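Week 7: keeping the cell running

So this is the part of the report where I get to talk about maintenance, and I was the one who ended up doing most of it! Our cell (we call it Minent, after the folder name on the lab server) takes parts out of old desktop PCs and puts them in a fixture. The arm gets all the attention, but I spent way more hours on the fixture and the gripper bracket.

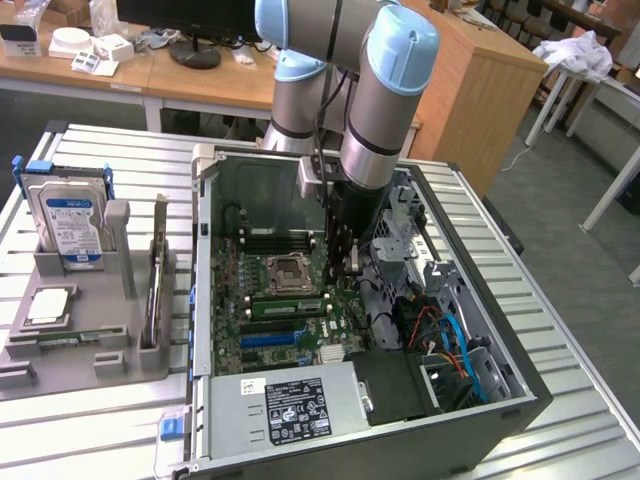
Photo: Denoreo project group, Lundora lab

The gripper goes in over the motherboard at that point, and the fixture on the left has the hard drive, an expansion card and the processor in it. The processor recess is the fussy one. If the fixture shifts even a little on the slats, the pocket position in the program is wrong, so I re-teach it every Monday before anyone else touches the pendant.

We logged 2,976 moves from December on, and 1,821 of those were after I changed the bracket screws. They kept working loose (three times in one week, ugh), so now they get threadlocker and a paint mark, and I check the mark at startup. I also wipe down the fingers and look over the cables along the arm for rubbing.

Still on my list: a proper stop for the tower, and a spare set of fingers.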